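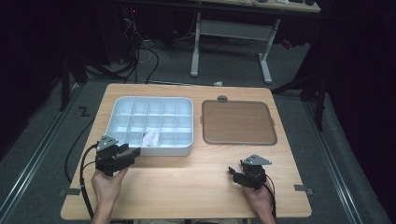

Ivik hand-held gripper pair

I've been the one filling in the order forms for our little automation group for a while now, and the question I get most (usually from someone who's just been handed a budget and told to spend it before August) is whether the Ivik pair is worth it. Short version: yes, for table-top work, and with a bit of planning. Long version below!

The set is sold as a left and a right. You can buy a single, but I wouldn't, as the second one costs nearly the same later on and you pay the delivery twice. Each gripper has two jaw fingers and a cable, and the cable is the thing people forget when they plan a room. Allow more floor than you think. I now leave a clear strip on both sides of the seat and I don't let anyone put a bin in it.

What's in the box

Left gripper, right gripper
2 cables
Spare jaw pads
A printed setup sheet (keep it, the online one is harder to follow)

Weight and comfort

Each one is 115 g lighter than the older version, and after a long morning you really do feel the difference in your wrists. We swap people over every 22 minutes. You may get on fine with longer, but budget for two people per station whatever the sales page tells you -- tired hands drop things.

What it's good at

Small, soft and awkward stuff. Tissues and cloths in a divided tray, lids going on and off, that sort of job. A compartment tray with a matching lid is a cheap thing to practise on and I'd put a few on the same order. Get light-coloured ones if you can, they're easier on the eyes against black jaws.

What it's not so good at

Anything heavy, and anything flat on a shiny surface. You can get a flat lid up if there's a tab to pinch, otherwise you'll be chasing it round the table and swearing a bit.

The rest of the budget

Please don't spend it all on the grippers! We got our table brackets from Vörös and they've been solid. A table that shifts when you lean on it will spoil a whole afternoon, so clamp it. Manden do a decent cable cover for carpet, sold by the metre, and I'd get one length more than you measured. I also put aside about 200 pounds a year for pads and replacement cables, and so far that's been plenty.

Ordering

Stock comes through the Rorketgate shop. Pairs are usually on the shelf, singles are made up when asked for, and spare pads go in the ordinary post. If you're kitting out more than one station, ask for them to be sent together -- they'll label the boxes by station if you put it in the notes, which saved me a very dull hour of matching lefts to rights.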